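Big bowls and a small dish rack, what do you all do?

tesuvdale_tan, 2024-10-14
My big bowls never sit right in the rack. Plates are fine, but the round pale blue one just rolls forward.

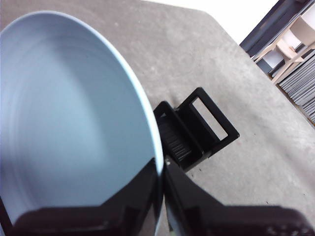

I've tried it upside down on a tea towel too, but it takes up half the table. Any ideas?

skarn7
Get a bigger rack! I had the same bother in July.

Dehua Cao
Disagree, bigger racks just fill up with more stuff. Dry bowls by hand and put them away. How wide is the rim on the green one?

tesuvdale_tan
Pretty narrow lip, see for yourself.

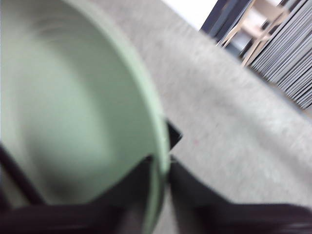 The green bowl, rim side

skarn7
Then lean it on the tall end, surely?

tesuvdale_tan
Tried that, the black rack is so light it tips. 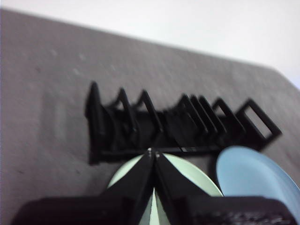

Might try it against the wall tonight, with plates in first for weight.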